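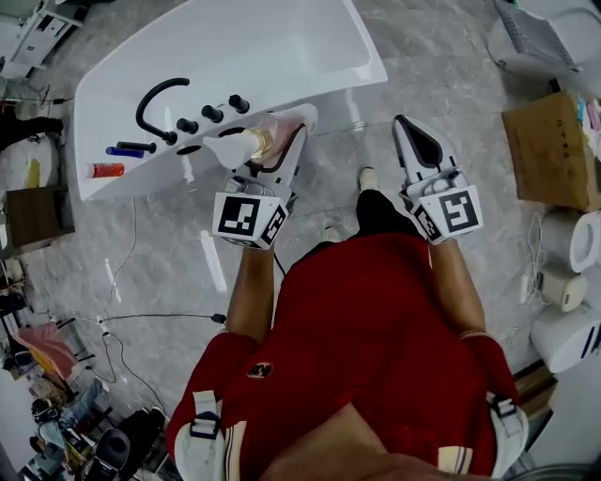
I have a theory that you can tell how long someone has lived in a house by counting the bottles in their bathroom, and last Wednesday I tested it on my own. Nine. Nine bottles for two adults, and one of us is bald!

So I've come around to a view that my sister Poppy (Poppy Wainwright, if you ever need somebody to argue with about grout) thinks is completely mad. I reckon a bathroom should have one pump bottle in it. One for hands, one for body, and it's the same one. Everything else goes in a cupboard or goes in the bin.

Poppy's position is that a bath is meant to look like a bath in a hotel, with a row of lovely things along it. She has one of those big white freestanding tubs in the middle of the floor, and I'll admit it's gorgeous, I've had a few long soaks in it with the door locked and my phone in another room. But where do you put anything? Plenty of freestanding tubs have no ledge. The old built-in at our place in Reldale had a tiled shelf along the wall the width of a dinner plate, and you could have run a small chemist's off it. With the freestanding kind, the soap goes on the rim, and from the rim it goes in the water or onto the floor, and then you're leaning out, dripping, groping for a bottle that has rolled just past your fingertips.

Her answer was to buy a stool. Then a tray to go on the stool. Then a basket for what wouldn't fit on the tray. I love my sister, but that is three pieces of furniture bought to look after some soap.

Now, the pump bottle itself. I'm a fan, a proper one. People get sniffy about liquid soap and tell me a bar is the honest choice, and fair enough, bars are cheap and they last. But a bar of soap in a shared bathroom turns to jelly in its dish by the weekend, and somebody always leaves a hair on it. A decent pump with a bit of weight in the bottom stays where you put it and can be worked with one elbow when your hands are filthy from the garden. I even like the fancy ones, with the gold-coloured bits and something pink inside. If you're only going to own one, let it be a nice colour!

What I can't stand is the collecting. The half-empty bottle of something that smelled like figs in the shop and like floor cleaner at home. The conditioner kept for visitors who bring their own. I cleared ours out before breakfast and the edge of the bath took one wipe to clean, one, where it used to be a whole production of lifting and shuffling and wiping the pink slime rings underneath.

My husband has asked for a small exemption for his beard oil, and I've granted it, provided it lives in the cupboard with the door shut.

Poppy came over on the weekend, looked around and asked if we'd been burgled. Then she washed her hands and wanted to know where I'd bought the soap. I told her, and she's ordered four.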